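Print this page | E-mail this page
March - posted by the minutes secretary, Nurley staff forum

Staff forum, Nurley canteen kitchen: the two-arm bench

Started at 9 with a full room, which was lovely to see.

1. Where we are
The Boltton bench has logged 551 practice runs on crockery and drawers. Floor staff who have sat with it are keen, and two more asked to join the rota.

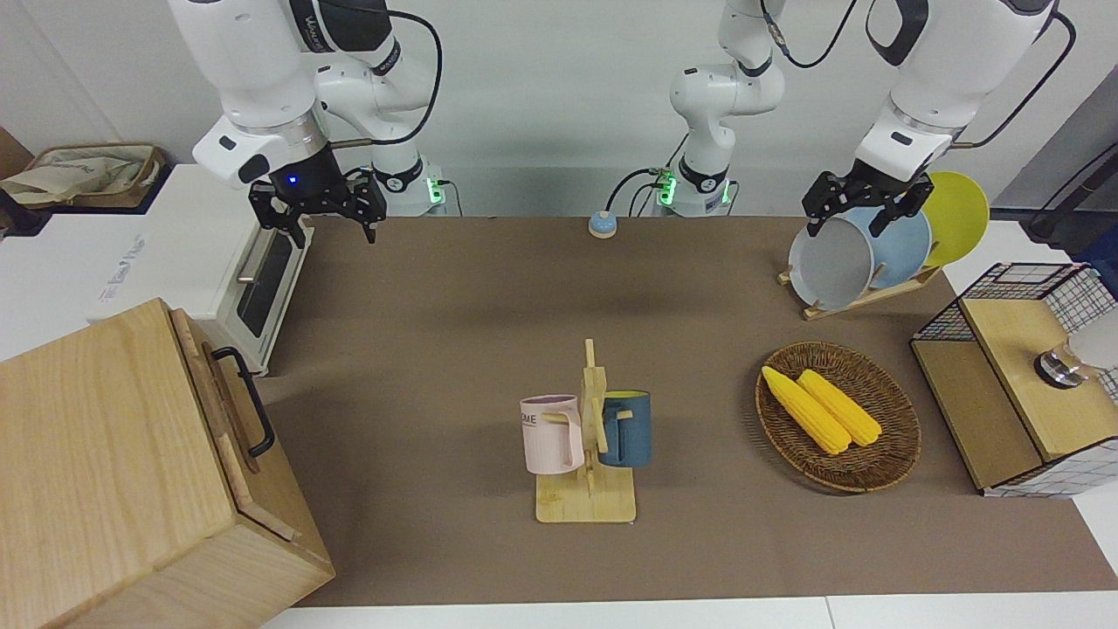
2. What changes for kitchen staff
Plate racking and putting away are the jobs people most want rid of - sore wrists came up again and again. The practice rack holds three plates standing on edge, and staff pointed out that ours go in by the dozen, so Chien will be asked for a bigger rack. No one loses hours. Time saved goes to serving and prep, and the forum was very pleased to have that in writing.

3. Training
Everyone on the rota gets 9 paid sessions, up from six. The evening shift asked for a 4 pm slot and got it!

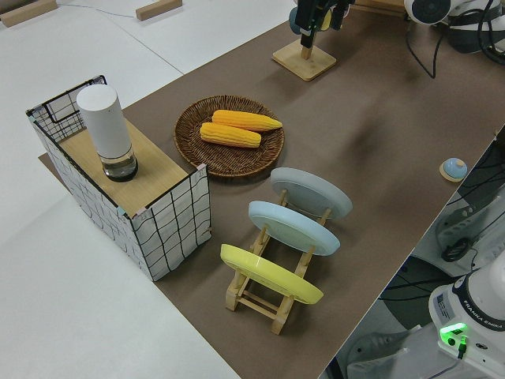
Sessions will be run in pairs, with an experienced person beside a new one. The written guide from Brorora is too long and will be cut down. Grading stays the same until the autumn review, when bench work will be added to the job description.

4. Drawers and cupboards
Lots of good ideas on this one. Staff want a say in which drawers are used, and in what order.

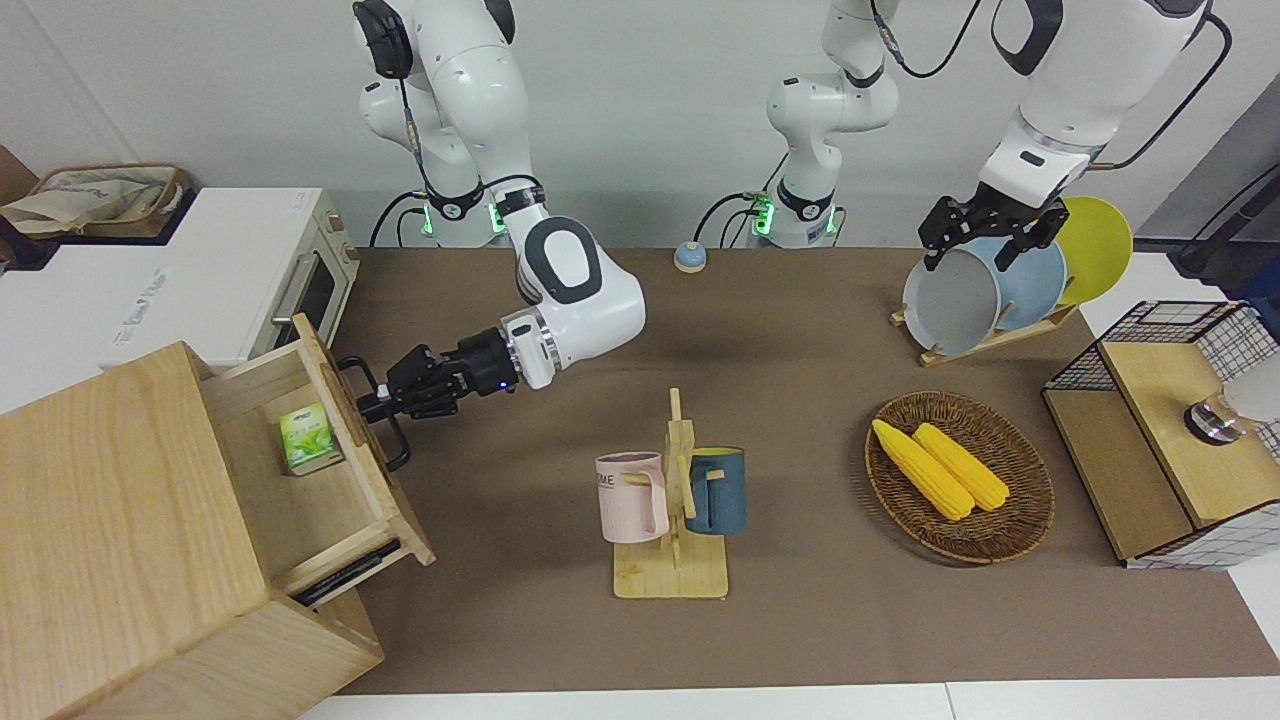
A list will go up by the time clock for suggestions. The target is 200 drawer runs before the next forum.

5. Any other business
Can the stools be replaced? Yes, ordered.

Closed at 10.15.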